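Search products or item no.

Category: Pet Care > Cats > Trays, Litter and Scoops

Mandum Litter Tray and Scoop Set, item 921

The Mandum set is supplied by Preltell for use in homes, catteries and rescue centres. It consists of a rectangular tray in light blue plastic and a white slotted scoop. Litter, waste bin and bin bags are sold separately.

The handle of the scoop may be wrapped in racket grip tape for a firmer hold — a practice long followed at the Drollberg cattery, where the tape is replaced every 2 months.
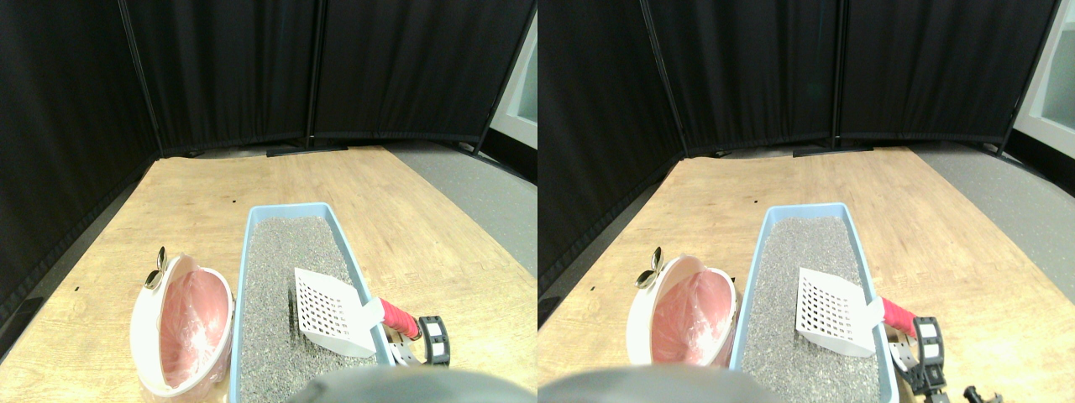
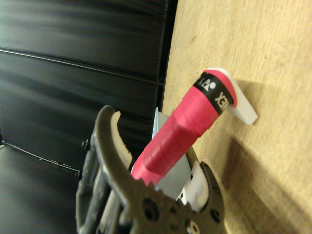

Scoop with pink grip on the handle.

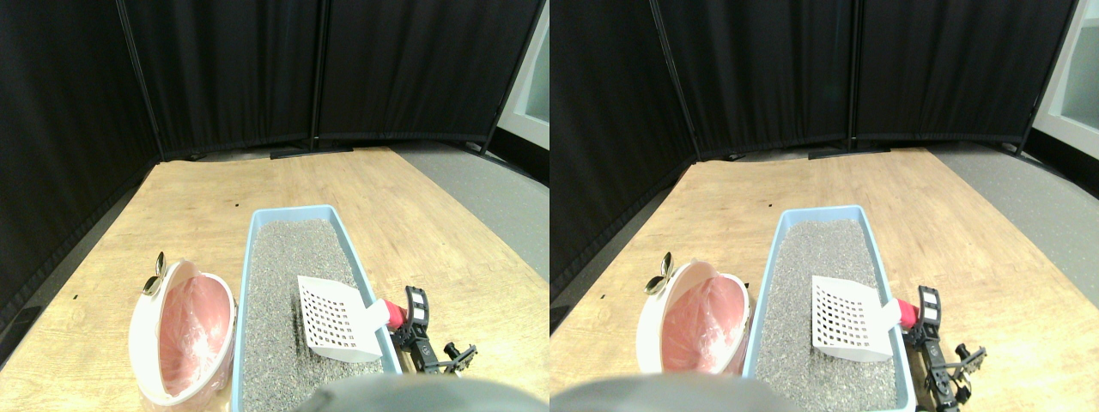 How deep should the litter be?

A depth of about 6 centimetres suits most adult cats. Kittens may be given less, and the level should be topped up after each full clean.

The tray should be emptied and washed weekly in warm water with a mild soap. Bleach and scented cleaners are not advised. The scoop may be washed in the same way, once any tape has been removed. Orders of 40 sets or more are delivered on a pallet — please allow extra time in October.

Comments (3)

catmum_leeds: Good plain tray, easy to rinse. The scoop clogs a bit with very fine litter.

R.T.: Does the McAlister hood fit this one? The page for the hood doesn't say.

tabbyhouse: We tried the tape idea and it does help, but it gets grubby quickly.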